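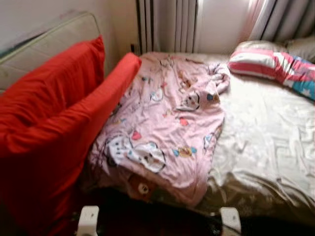
Speaker notes: Can it make the bed yet?

(Evening talk, 17 Feb 2019. Keep the first slide up while people find seats. Don't start until the coffee line is done.)

Opening

Hi everybody, thanks for coming out. I'm Meinir Bellis, I spent the first half of my working life in hotel housekeeping and the second half writing about machines that say they want my old job. So I have opinions!

Start with the bed on the slide. Ask for hands: who made their bed this morning? Okay, who made it properly? (Wait for the laugh. If there isn't one, keep moving.)

Now ask them how they'd tackle this one. Let two or three people answer. Somebody will say "pull the blanket straight," and somebody else will say "take everything off and start over," and those are both real strategies. I was trained on the second one. At home I do the first one, every single day, and I bet you do too.

Why a bed is a mean test

A plate is the same plate wherever you set it down. You pick it up, it stays plate-shaped, you put it in the rack. A blanket has a new shape every time anybody touches it, and it had a new shape before you touched it too. Look up at that top right corner, where the pink one is twisted into a roll. You and I look at that and we know there's a corner in there someplace. We've never seen this blanket before and we'd still go fishing for the corner and find it by feel in a second or two. For a machine, finding the corner is the job. Once you have two corners, the rest is mostly walking backward.

Then there's the print. I love a cartoon blanket (my niece had one with ducks that she dragged around until it was basically string). But think about what the print does to a vision system. One of the figures on there is all bent out of shape by the folds. Is that line the edge of the cloth, or is it the outline of somebody's ear? We sort that out without noticing. Software that learned on plain white hotel linen can have a really rough time with it.

And the sheet on the right is the opposite problem. Pale, a bit shiny, almost white where the light hits it. Hardly anything to grab onto with your eyes. So you've got too much pattern on one half of the bed and next to none on the other, and the same machine has to cope with both.

PAUSE. Drink water. I always forget.

The red thing

Someone always asks about the big red foam piece, so bring it up first. It's bulky, it's folded over in a V, and the front part of it is covering a little of the blanket's left side. So say I tell the machine "straighten the blanket." Does it work around the foam? Does it move the foam first? Move it where? There's a mattress standing up against the wall right behind it, so you'd want to be pretty careful about what you shove in that direction.

That's what I mean when I say a chore is never one chore. I told you to make the bed. I didn't tell you to deal with the furniture. You'd just do it, or you'd yell down the hall and ask me. I would be thrilled with a machine that yelled down the hall and asked me.

What I went and looked at

Story time, keep it under five minutes. Last November I went to see a demo of the Drivov, which was a two-armed unit on wheels, and they'd set up a twin bed with a single fitted sheet and one comforter. The run took 14 minutes. I timed it on my phone, and I was rooting for it the whole way, I really was. It got the comforter up to the pillow end and it smoothed it with these slow, careful strokes like it was petting a horse. People clapped. I clapped!

Then a woman in the second row asked if they could throw the comforter back on in a heap and run it again, and there was a long conversation among the staff, and what we got was a video.

I don't want to be mean about it. Fourteen minutes for one comforter is more than I'd have believed a few years back. But when I worked the floor I had less time than that for the whole room, bathroom and trash included, and I wasn't even one of the fast ones.

NOTE TO SELF: don't do the supervisor impression unless the room is warm.

Okay, so what about the shop floor

Switch gears here. Half this crowd works in a warehouse or a plant and they'll be wondering why they're hearing about pillows.

The Probert line at the laundry outside town is the best thing I've seen. It's a commercial laundry, so towels and flat sheets all day long. A person clips two corners of the sheet into the feeder, and from then on the machine does everything, the spreading, the ironing, the folding, the stacking. On the afternoon I visited it put through 441 sheets between my arrival and the shift bell. No fuss at all. Really kind of hypnotic.

Notice who finds the corners, though. A person, standing there, finding corners. They tried a Rotar picker for that step on a second line, and the operator let me copy down the numbers from her clipboard: 334 picks, 187 of them clean enough to feed straight in. Everything else went back in the bin or got fixed by hand. She liked it fine, by the way. She said it was good company and terrible help.

(Let them read that slide. It's only two numbers but people like to do the math themselves.)

So the factory answer to the blanket problem is: make every blanket the same, bring it to the same spot, light it the same way, and have a human do the fiddly bit at the front. That works great. You can't do it to a bedroom. People live in there.

Pillows, if there's time

Go back to the first slide. Upper right of the bed, the pillows. One has big bands of pink and white across it, and right up against it there's another bit in red-pink, white and blue with a star. Is that one pile or several things? Where does one stop? If you pick up the striped one, what comes with it?

I find pillows a much more hopeful case. They're plump, they hold some kind of shape, and if you put one down a little crooked the world keeps turning. If I were building one of these I'd start with pillows and let the blanket wait. I said that to an engineer at the Drivov demo and she laughed and said everyone there wanted to do the blanket.

What I tell people who ask if they should wait

My neighbor Jenell... no, cut this, Jenell is the name of the fold-it-for-you cabinet, I keep mixing it up with my neighbor Janelle. The Jenell. You hang a shirt on the front, the cabinet takes it in, a folded shirt slides out. I had one on loan. It did T-shirts nicely. It would not look at a fitted sheet, and neither will most of my relatives, so fair enough. The thing is, I still had to pick each shirt out of the basket, turn it right side out and hang it just so. By the time I'd done that I could have folded it.

So, three questions I ask about any chore machine now, put these up one at a time:

Who sets it up for each go?
What happens when something's in the way?
Can I mess it up again and see it run twice?

Ask the last one out loud at demos. You'll learn a lot from people's faces.

Wrapping up

My answer for tonight is: some chores, in some buildings, with a person near the front end. Vacuuming, yes, if you pick up the socks. Flat sheets by the hundred, yes. A kid's blanket on a regular bed with a bunch of other stuff around it, I'm going to say no for now, and I'd love to be back here in a few years eating my words.

Leave the bed up on the screen for Q&A. Take the laundry people's questions first, they have an early shift. Repeat each question into the mic. Remember to give back the clicker.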